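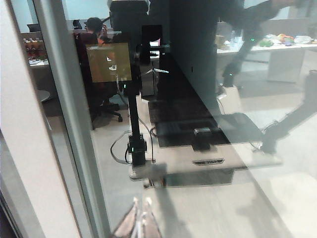
4.2 Working rules for glazed rooms

Of all the rules we drafted for the Kendholm site, the ones on glass gave us the most to think about, and we are delighted with how much they improved. The first draft treated a glass wall as a wall: the planner got a flat keep-out zone, and that was the end of it. Wrist cameras do not see it that way. In Figure 3 the pane carries two dark arm shapes, small green lights included, laid over a real work platform and a person seated in an office chair in the room beyond. A detector trained on clean views can place any of these on the wrong side of the glass. Rule G1 therefore states that no person or arm detection made through or near glazing may be used on its own to release a protective stop.

Figure 3. Wrist-camera view toward a glass pane, with the gripper fingers at the lower edge. Reflected arm segments reach toward the platform behind the glass.

Rule G2 covers the map. Every glazed surface within reach of an arm is entered by hand, with its frame and mullions, before the first powered run. We tried automatic mapping in the Lurkerell trials and loved the speed of it, but depth readings fell through the panes too often to be trusted. Hand entry took one operator 40 minutes for the largest room, and it has to be repeated only when furniture or partitions move.

Rule G3 sets a standoff. The tool tip stays at least 26 cm from any pane unless the task sheet names the pane as a work surface. Inside the standoff, speed is capped and the operator keeps a hand on the enabling switch. Fingers count as part of the tool, open or closed. An early version measured from the wrist flange, and it left far less room than anyone had intended!

Rule G4 deals with recorded data. Images that look through glass into an occupied room are tagged at capture, and the tag follows them into every later split. Reviewers check tagged images for readable screens and papers before release. From a batch of 1,000 images in the Plever set, our reviewers held back 11, all of them for legible text on a desk.

We were pleasantly surprised by how well G1 to G4 carried over to the Åberg rooms, where the glass is tinted and the lighting much lower. Only G3 needed a local change, a wider standoff beside sliding doors. The full wording, with the task sheet template, is given in Appendix B.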